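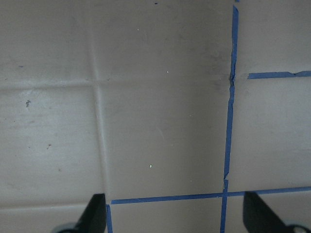

7.4 Gripper contacts the work surface during a grid routine

Applies to Kovonier arms running the Hidbridge placement package, on a work surface marked out with painter's tape.

Symptoms: the arm stops on descent with a force fault, a fingertip drags on the sheet, or a strip of tape is torn or bunched after a run. The fault is recorded in the event log as "Z contact, unplanned".

CAUTION: Press the emergency stop before reaching under the gripper. A force fault pauses the program but does not remove power from the joints.

1. Press the emergency stop. Wait 3 seconds for the brakes to engage.

2. Release the stop, select Manual, and raise the wrist 75 mm straight up. Do not jog sideways until both fingertips are clear of the surface.

3. Open the fingers fully and check the wrist camera view. Both fingertips must be visible.

4. Inspect the sheet for creases. A crease can stand high enough to trip the contact limit when the clearance is set low. Flatten the sheet or replace it.

5. Inspect the tape along each grid line, and at the crossings in particular. Replace any strip that is torn, kinked or lifting. Do not lay new tape over old -- the added thickness changes the contact height.

6. Remove crumbs and specks with a dry cloth.

7. Open Setup > Surface and run Touch-Off at an untaped point away from any crease. Repeat at each corner of the grid.

8. Set Approach Clearance to 13 mm and run one cycle at reduced speed.

NOTE: Glare on a glossy sheet can hide the edge of a crease in the camera view. Check by hand, with the emergency stop pressed.

If the fault returns, remove the fingers and check the mounting screws for looseness. Fingers that have completed 500 cycles since the last inspection must be checked whether or not a fault has occurred. See Section 7.5, Finger Alignment.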